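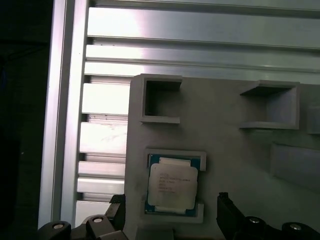
How deep should the pocket for a desktop processor be?

Souad Salem
Hello all! I'm putting together an upright gray plate with pockets for computer parts, fixed in front of an aluminum extrusion frame, and I keep going back and forth on the one for the processor. Right now it's a shallow rectangle and the chip sits in it nicely enough, but it only has low raised walls around it and I wonder if I should make them higher. I'm happy to redo the plate (this would be version 6, so what's one more). Has anyone here been through this with their own bench?

Gerardo Serra
Welcome, Souad! I'd stay shallow, myself. You want to take a processor by its edges, and high walls just get in the way of that -- I made mine too deep on my first try and spent a whole evening in September fishing around in it. What helped me was a small chamfer on the rim, and about 2 mm less height on the two sides where you grip. Try a little test piece with only that pocket before you commit to the full plate. And do check whether your chip has pins or flat pads underneath, as pins need clearance below and the chip should rest on its border.

Natnael Kahsay
Agree with Gerardo on the test piece. I just used foam in a drawer and it was fine, but make sure it's the antistatic kind.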